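Subject: Re: [letport-robotics] Proposal: automated suturing track for the spring term
From: Kourosh Ghaffari
To: letport-robotics list

> Hi everyone,
>
> Quick version of what we talked about after the October meeting. The
> Mansour team wants to drop the peg transfer task for spring and go
> straight to automated suturing. The argument is that peg transfer is
> solved, the judges at the Brirkholm student challenge are bored with
> it, and we already have recordings of people sewing that we can train
> on. Goal would be one full stitch, hands off, by the time
> registration closes. We'd ask for 500 dollars from the club budget for
> pads and thread, and the rest of the term on the bench in the
> afternoons.
>
> If no one objects I'll put it in the plan this week.

I object, or at least I'd like it argued out here before it goes in the plan.

First, "peg transfer is solved." Solved by whom? Our best run last term moved the pegs cleanly when the board was where we had calibrated it. When someone leaned on the bench and shifted the board a little, the arm went and closed on air. I have the logs if anyone wants them. A peg is rigid, we know its size, and it stays put until you touch it. We still can't do it reliably, and the proposal is to swap it for thread, which does none of those things.

Second, the recordings. I went through a good part of them over the break, and I don't think everyone voting on this has. They're teleoperated, two arms, on the tissue pads with the red stuff on them. This is pretty typical of what a learning system would have to make sense of:

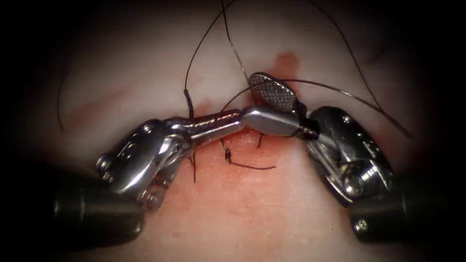 "You picked a bad one," Pladunard wrote back when I sent this around off-list. "Half the frames are much cleaner, and a network doesn't need to understand the thread, it just needs to copy what the hands did next. People said the same thing about cloth folding. Also the judges score the stitch, they don't score whether we tracked every loop." I'm quoting it with permission because I think it is the best case for the proposal, and it deserves an answer on the list.

So, my answer. I didn't go looking for a bad one, but fine, suppose I did. The bad ones are the ones that matter. The system has to get through the whole stitch, including the part where the tips come together and black thread runs behind a jaw and comes out somewhere else. Black thread crossing behind a metal jaw, or at the dim edge of the view, is hard for me to follow, and I know what thread does. Try it yourself: pick any strand in the upper part of the picture and say which end it belongs to. I tried, and gave up on one of them.

On copying the hands: we have 90 usable recordings. I'm calling them usable if both tools stay in view and the person finishes the knot. We started with 350, and most of what I threw out was people dropping things, stopping to ask a question, or running out of thread. Of the ones left, 13 were done by anybody who had practiced before. So what we'd be copying is mostly beginners being slow and careful, each in their own way. Some grab the thread close to the tissue, others way up high. Averaging those two habits doesn't give you a third good habit.

On the judging: read the rules again. At Brirkholm the pad gets turned by a judge before the run. Nothing in our recordings has the pad turned. We could do new ones, but that's bench time, and the proposal gives all the bench time to training runs.

I should say what would change my mind, so this isn't only me complaining.

**1. A grasp test.** One arm, a clean pad, a single piece of thread lying on top. The arm picks it up by the end. No needle, no knot, no second arm. If we can do that on a thread someone else laid down, most of the time, I'll stop arguing.

**2. A handoff test.** Both arms, thread already held in the left one, pass it to the right one. A person resets it after each try. Write down every try, not just the good ones. Last term's video for the open house had one good run in it and we all know how many came before.

**3. A baseline.** Someone who has never used the rig gets an hour of practice and does the stitch by hand control. Time it and keep the pad. If we don't know what a beginner's stitch looks like, "it did a full stitch" could mean nearly anything.

None of that needs the whole 500. The first two could share pads, because nothing goes through the tissue. I'd also like to keep one afternoon in the week for peg transfer with the board moved around, since there are new members who haven't driven the arms at all and it's the only task they can break without costing us thread.

A smaller point about wording. The draft says "autonomous surgery project." Please take that out before it goes to the department. We are sewing a pad. If the project page says surgery, the first question from anyone who knows the field will be about the word, and we'll spend the meeting on that. "Suture handling on training pads" is dull and we can defend it.

I'm also not clear on who would be running the sessions. The proposal says "the team." Last time that meant two people, and one of them was me. I can do the bench until 5 p.m. most days but I'm not going to be the only person with the login again. If you want the track, reply with your name and the hours you can be there.

Replies to the list, please, not to me. I've had this same conversation in four private threads now and they don't agree with each other.

Kourosh

--
letport-robotics mailing list
To leave the list, send a message with "unsubscribe" in the subject line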